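January 24, 2024
By Stijn Hoekstra, Sostholm press office

Sostholm presents second version of its Pant processor for small servers

VEVPORT – Sostholm, the chip design company from Vevport, today presented the second version of Pant, its processor for small servers and storage machines. The new chip fits in the same socket as the first Pant, so customers can keep their present mainboards after an update of the firmware.

The biggest change is in the memory controller. In the first version all cores had to share one path to the memory, and customers with many virtual machines told us that this was too narrow. The new Pant has 2 separate paths, and the cache between them was designed again from the beginning. The maximum power use stays at 94 watts, the same as before.

"We did not want to ask our customers to buy a new cooler or a new cabinet," said Dinesh Malhotra, head of processor design at Sostholm. "Many of them have their servers in an office or behind a shop, and there the noise and the heat are very important. For this reason we fixed the power limit first and made the design after it."

Sostholm has also moved the security functions to a small core of their own, which starts before the rest of the chip and checks the firmware. Administrators can read its log with the usual management tools.

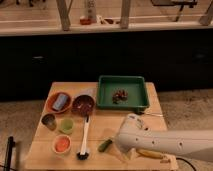
The first production series is 4000 pieces and will go to existing partners. The company's test laboratory in Lelville has already sent evaluation boards to five system builders, and their remarks about the idle mode are included in the final firmware. Orders from other customers can be placed through the normal sales contacts from the end of January.

The first Pant stays available for customers who need it for repair or for running contracts. Sostholm will give firmware support for both versions during five years.

Technical documents and prices are available on request from the press office in Vevport.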